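Le retour des fours à pain de village

À Drivivstead, on allume le four à quatre heures du matin. Le bois, du hêtre fendu deux hivers plus tôt, a été rentré la veille sous l'auvent. Il brûle directement sur la sole, dans la chambre où l'on cuira ensuite, et pendant la première heure la voûte noircit. Puis elle blanchit, d'abord au sommet, ensuite sur les côtés. Les habitués n'ont pas de thermomètre. Quand la brique est blanche jusqu'en bas, on tire les braises, on passe un linge mouillé au bout d'une perche et on ferme la porte pour laisser la chaleur se répartir.

Le four avait cessé de servir il y a longtemps, quand le boulanger du bourg voisin s'est mis à livrer en camionnette. On y a rangé des outils, puis des sacs de ciment, puis plus rien. Le toit a tenu. C'est ce qui l'a sauvé, car une voûte en brique supporte mal l'eau et encore moins le gel. À Pruduvska, dans la vallée d'à côté, celui de la place haute a perdu ses tuiles une à une et il n'en reste qu'un demi-cercle de pierres où poussent des orties.

La remise en état a pris deux étés. Il a fallu démonter la bouche, refaire un tiers de la sole et reprendre les joints à la terre argileuse, comme à l'origine. Le ciment, utilisé lors d'une réparation ancienne, avait éclaté par plaques. La facture des matériaux s'est élevée à 2000 euros, sans compter les journées de travail, que la commune n'a pas chiffrées.
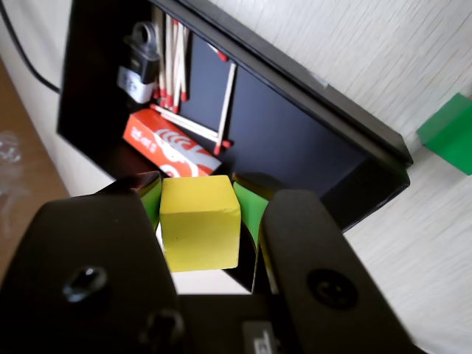
La première fournée, en juin, a été ratée. Le four était encore humide et la pâte est restée collée à la brique. On a recommencé en chauffant trois jours de suite, à petit feu, avant d'enfourner quoi que ce soit. Les maçons qui travaillent sur ce type d'ouvrage conseillent souvent davantage.

Depuis, la cuisson est collective et a lieu une fois par mois, sauf en janvier. Le four accepte 37 pains d'un kilo, disposés en arc à partir du fond. Chacun apporte sa pâte déjà façonnée dans une corbeille et marque son pain d'une entaille, d'une initiale ou d'une croix. L'usage est ancien : on a retrouvé dans une grange deux marques en bois gravé, qui servaient à distinguer les miches d'une famille à l'autre.

L'ordre de passage suit la chaleur. Les galettes et les tartes salées entrent d'abord, pour quelques minutes, quand la sole est trop vive pour le pain. Viennent ensuite les miches, pendant une petite heure. Après elles, les brioches, puis les plats en terre que l'on laisse mijoter jusqu'au soir. Le lendemain, le four est encore assez tiède pour sécher des pommes ou des prunes.

La farine est une autre affaire. Celle du commerce convient, mais plusieurs familles se fournissent au moulin de Fuma, qui écrase à la meule un mélange de blé et de seigle. Elle boit plus d'eau, lève moins et donne une mie serrée, un peu grise, qui se garde une semaine dans un torchon. Tout le monde ne l'aime pas. Les enfants, en général, préfèrent la brioche.

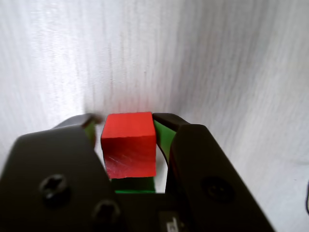
Reste la question du bois. Une chauffe complète en demande beaucoup pour une seule fournée, et c'est l'argument qui revient chez ceux qui jugent l'entreprise peu raisonnable. Autrefois, on enchaînait les fournées pendant deux ou trois jours et la voûte n'avait pas le temps de refroidir. Avec une cuisson par mois, on repart de zéro à chaque fois – l'essentiel de la chaleur sert à réchauffer la maçonnerie. À Ngau, où un four semblable a été relevé, on a choisi de grouper deux journées de cuisson à la suite. La consommation baisse nettement, mais il faut trouver assez de pâte pour la seconde journée.

Le village de Ngau compte 300 habitants et son four se trouve à côté de l'école, ce qui aide. Celui de Drivivstead est à l'écart, au bout d'un chemin que la neige ferme parfois. On y monte avec les corbeilles sur une brouette, et on redescend vers midi, quand les pains ont ressué sur les planches.

Un projet de toiture neuve est à l'étude. Les lauzes actuelles sont lourdes et la charpente a travaillé du côté nord, où une panne s'est fendue. On a posé un étai en attendant. Les cuissons continuent, à condition de ne pas stocker le bois contre ce mur.

Contact – Mentions légales – Tous droits réservés – Haut de page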